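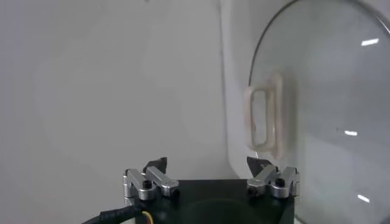
Glass lid with the pale pinkish handle, beside the gray surface.

From: Ansel Lindqvist
To: formulary-discuss
Date: 3rd April
Subject: Re: Pritedon oral suspension, feeding tube administration and hold times

Replies inline. I have trimmed the original to the parts I can answer.

> We have moved to Pritedon suspension for tube-fed patients on
> the long-stay ward. The old capsule protocol had us stop the feed
> before and after each dose. The draft monograph carries the same
> wording over for the suspension. Is that still needed, or is it a
> leftover from the capsule text?

It is a leftover in part. The capsule granules clumped in the presence of formula, and the stop was written for that reason. The suspension has no granules. What remains is the binding to calcium and magnesium, and that applies to any oral form of the drug. Absorption falls when the dose meets a high-mineral feed in the stomach. It falls much less when the tip is in the jejunum, but we have only a small number of levels from those patients and I would not write a separate rule on them.

The wording I have proposed for the monograph:

Gastric tube: stop the feed 2 hours before the dose and restart 2 hours after. Flush with water before and after. Do not use the feed as a flush.

Jejunal tube: same as gastric until more levels are available.

If the patient is on a continuous feed, the lost volume has to be made up in the remaining hours. The dietitian should reset the rate. Please do not leave this to the night shift, who will see only the pump setting and not the daily target.

> Second question. Tube size. The Fankhauser sheet says the suspension
> can go down any tube. We had two blockages in February, both
> narrow-bore.

The Fankhauser sheet was written for the first strength, before the thickener was changed. The current bottle is thicker at rest and thins when shaken. If it is drawn up straight from the shelf it will behave badly in a narrow tube. Shake the bottle, draw up, then dilute with an equal volume of sterile water in the same syringe and give it at once. Do not dilute the bottle.

I would want to know whether either of the February tubes had been used for anything else in the hour before. A potassium liquid or an iron liquid ahead of Pritedon, without a flush between, will give a soft plug that looks like thickener. If you still have the charts, the order of administration is the part I need. The tube brand matters less.

> Third. Can the diluted dose be made up in advance for the morning
> round?

No. The preservative is set for the undiluted product. Once diluted, there are no data past the time it takes to carry it to the bed. The separate question of settling has been looked at here on the bench: the diluted dose was not uniform in the syringe after standing, and the top and bottom portions gave different assays. I do not consider that publishable, but it is enough for me to say no.

> Fourth. Renal dosing. Our lab reports creatinine clearance and
> eGFR side by side and they do not agree for the small, elderly
> patients. Which one drives the reduction?

Creatinine clearance, using actual weight unless the patient is well above ideal weight. The original dosing work was done that way. The eGFR figure will run high in a small patient with low muscle mass, and you will end up giving the full dose to someone who needs the reduced one. The Piltudora order set displays the eGFR first, in larger type, and I have asked for that to be changed. Until it is, the pharmacist verifying the order should work the clearance out by hand and write it in the comment field.

In dialysis patients, give the dose after the session. The drug is removed to a moderate degree and a dose given beforehand is mostly wasted.

> Last, is there any update on the interaction with warfarin?

Nothing firm. The case reports I have read all involve patients who were also eating poorly or had just finished an antibiotic, and either would raise the INR alone. I would check the INR on day 4 and again after any dose change. I would not cut the warfarin dose in advance.

A few housekeeping points for anyone else using the draft:

The item number for the suspension in the shared catalog is 611. The capsule entry is still live and sorts above it in the search list — check the form before you sign.

The Plevthorpe site is keeping capsules for patients who swallow normally. Transfers from there may arrive on a capsule order and need to be rewritten, as the strengths do not line up one for one.

Comments on the tube section should come to the list and not to me directly, so that the wording is settled in one place. I have not touched the pediatric section and do not plan to.

Ansel Lindqvist
Drug Information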